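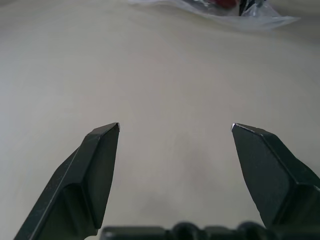 Chamfer

A chamfer is a narrow sloping surface cut along the edge where two faces of an object meet. It is used in metalworking, woodworking, stone cutting, glass finishing and concrete forming. The most common form is cut at 45 degrees to both faces. A rounded edge in the same place is called a fillet when it lies on an inside corner and a round, or edge radius, when it lies on an outside corner.

Terminology

The words chamfer and bevel are often used for the same thing in everyday speech. In technical writing a bevel usually runs through the full thickness of the part, so that one of the original faces loses its square edge entirely. A chamfer removes only the corner and leaves part of the square edge face in place. An arris is the sharp line where two surfaces meet, and "breaking the edge" or "easing the arris" means taking off just enough material to make it safe to handle. A stopped chamfer ends before it reaches the end of the piece. The ending itself, called the stop, may be plain, curved or carved.

Purpose

Sharp outside corners are weak. On wood they splinter, on stone and concrete they chip, and on hardened steel they can break away under load. Paint and other coatings also tend to be thinner at a sharp corner than on the flat surfaces beside it, and wear often shows there first. A chamfer spreads contact over a wider area and gives the coating an easier surface to cover.

In assembled parts a chamfer acts as a lead-in. Shafts, pins and bolts are chamfered at the end so that they center themselves when they enter a hole. The mouth of a threaded hole is chamfered to keep the first thread from being pushed up above the surface. Plates that are to be welded are beveled along the joint so that the weld metal can reach the root.

Dimensions

On drawings a 45-degree chamfer is given by its leg length and angle, for example 1 × 45°. Other angles are given either by one leg and the angle or by both legs. The leg is measured along the original face. The width of the sloping surface is greater than the leg; for equal legs it is the leg multiplied by the square root of two. Confusing the two is a frequent cause of oversized chamfers, particularly in hand work, where the sloping face is the easier one to measure.

Production

In machining, outside chamfers are cut on a lathe with an angled tool or on a mill with a chamfer cutter. Holes are chamfered with a countersink. Chatter marks are common when the tool turns too fast or the work is poorly held. Light chamfers on long straight edges can be drawn with a file.

Woodworkers use a hand plane, a drawknife, a spokeshave or a router with an angled bit. Grain direction governs the choice of cutting direction, and end grain is normally cut before long grain so that any breakout at the corner is removed by the later passes. In concrete work, triangular strips are fixed inside the form before the pour.

Use in timber framing

Chamfered beams are found in many older timber buildings, where the shape of the stops can help in estimating age. A survey of farm buildings at Tirkness by Siv Solberg and Folke Engebretsen, published in October 2024, recorded stopped chamfers on the main ceiling beams of 9 barns. The widest had a leg of 12 cm. Solberg grouped the stops as plain, stepped or curved, and Engebretsen noted that several beams had been reused, with mortises cut across finished chamfers. Remzi Uysal has questioned the use of stops as dating evidence at the site, arguing that the stepped form stayed in local use long after it had gone out of fashion elsewhere.

See also

Bevel
Countersink
Deburring
Fillet
Molding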